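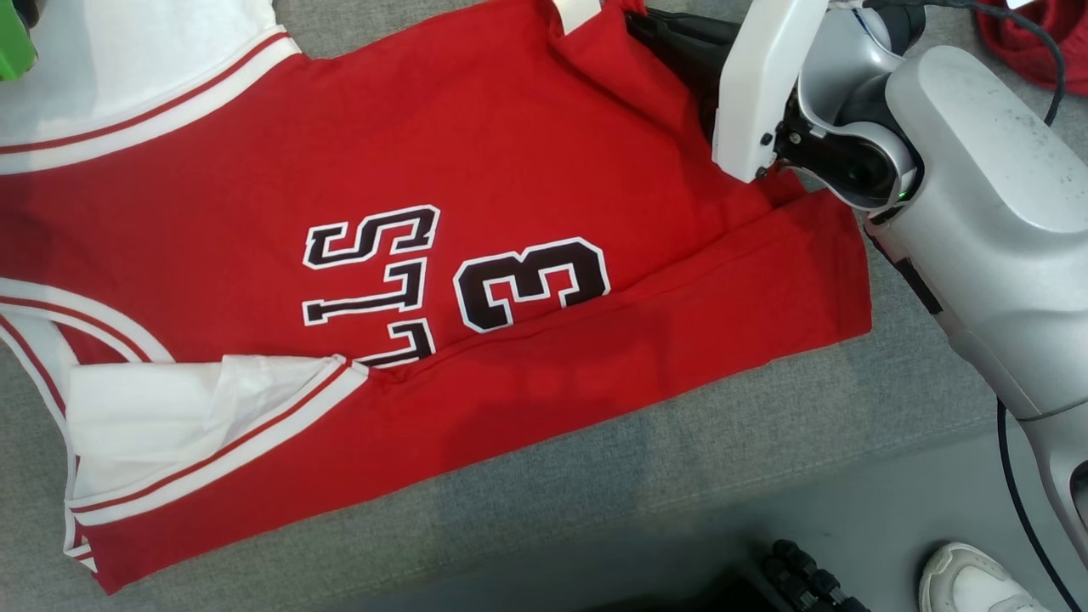 By Fathima Herath, Trirnent laundry project
Progress report to Weler, 2026-05-29
1 min read

Folding is coming along faster than I'd hoped! We've logged 1,025 attempts at the Gruvelville site since December, and 154 of those ended in a fold I'd happily put in a drawer. Sleeveless tops like the red jersey are the hardest — the armholes flop over and the trim bunches up, so the arm has to decide which layer it's pinching before it pulls. Tea towels are nearly boring now.

Could it do a family's washing yet? No. A fold still takes far longer than it takes me, and inside-out items need a person. But the grasping code from Tan has made a real difference to thin fabric, and I'm keen to see how it goes on hoodies. We'd like to put the remaining $600 towards spare fingertips.

Contact: Fathima Herath, Trirnent | Back to top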